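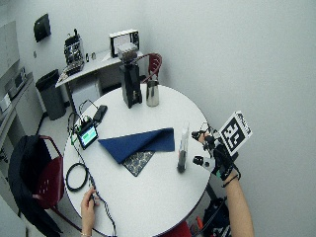
The Hokar is our teaching glove, and it's the thing I get the most emails about, so I thought it was time it had a proper page of its own. You put it on, you do the job with your own hand, and what your fingers did comes out the other end as something a robot arm can learn from. No pendant, no joystick, no dragging a heavy arm about by its wrist until your shoulder aches. I do most of my own demos on a round white table with an espresso machine on the counter behind me, and my favourite job to teach is cloth. A folded navy napkin on a patterned mat is a brilliant test piece (and a horrible one!) as it never lies the same way twice, and all the clever stuff happens in the fingertips when you pinch up a corner and turn it back.

So, what do you get? The glove itself is black and fairly thin, with sensor attachments mounted at the fingertips. I went through a lot of versions before this one. The early ones had lovely sensors and you couldn't have buttoned a shirt in them. With the Hokar on I can pick up a teaspoon, open a jar, fold a napkin and just about peel a sticker off a box, though I swear at that last one.

On the back of the hand there's a square black and white marker board. That tells the camera where your hand is and which way it's facing, and the glove looks after the fingers. You need a fixed camera looking down at the table, or from off to the side if your ceiling's awkward, and it has to be able to see the marker. If you roll your palm right up towards the ceiling you'll lose it. The software fills in short gaps quite well, but long ones it just marks as bad and leaves for you to trim.

It's a wired glove. I know, I know, people ask for wireless every single week. I tried it, and the dropouts drove me up the wall, so for now there's a good long cable and I'd rather sell you something that works. My habit is to keep the spare cable in a loop on the side of the table I'm not using and hold the rest out of the way with my free hand if it starts creeping in. You stop noticing after the first few goes.

Two sizes, regular and large, left or right hand. If you're between sizes go for the smaller one, it gives a bit after a week. Measure around your knuckles without the thumb. Watches and chunky bracelets are best kept off the glove hand, a thin band is fine.

Setting up goes like this. Plug in, start the Sarico software, hold your hand flat, make a fist, then touch each fingertip to your thumb in turn. That's the calibration done. It takes me 18 seconds and it'll take you a couple of minutes the first time. Please do it again whenever you take the glove off and put it back on, even if you've only been to make a coffee. Most of the odd recordings I get sent to look at come down to that.

Sarico comes with the glove and there's no yearly fee. It records, lets you chop the start and end off a demo, and exports the lot with the camera footage lined up. There's a ready-made profile for the Abbasi two-finger gripper and another for the Zanier hand. Anything else you can map yourself, it's a page of sliders and a bit of patience - the manual has a worked one you can copy.

How many demos do you need? Everyone wants a number and it really does depend on the job. For one simple fold with the cloth starting in more or less the same place I'd record 19 and see how the arm gets on before doing any more. Move the cloth about between goes, turn it a bit, and leave the other bits and bobs on the table where they'd normally live. Slow down as well! People race through their first few because folding a napkin is easy for them, and then the arm copies the racing.

You can also drive an arm live with it, so your hand moves and the arm moves. I like that for checking a mapping. For recording lots of demos I still prefer the bare table and my own hand, as I get through them so much quicker.

The price is £2810 for one glove, the marker board, the cable, a set of spare fingertip covers and the software. Camera not included, use one you've got if it's decent. The battery-free design means nothing to charge, and a full charge of enthusiasm from me will last up to 9 emails, after which I'll probably just ring you. The next batch goes out in February and I make them to order, so drop me a line with your hand size and which gripper you're using.

Wipe it down with a damp cloth. Don't put it in the washing machine. Somebody has.

Share this page (18)

3 comments

benchmonkey
Had the regular for a few months now, mostly sorting small parts into trays. Fingers track really nicely. I do lose the marker when I reach across myself, moved the camera higher and that mostly cured it.

tilly_r
Is the marker board removable? Mine would get scuffed to bits in our workshop.

Reply from the author
Yes, it unclips, and I sell spares. Keep a bit of card over it when it's in the drawer, scratches confuse the camera more than you'd think.

oldlathe
Any chance of a child's size? Would love this for our school club.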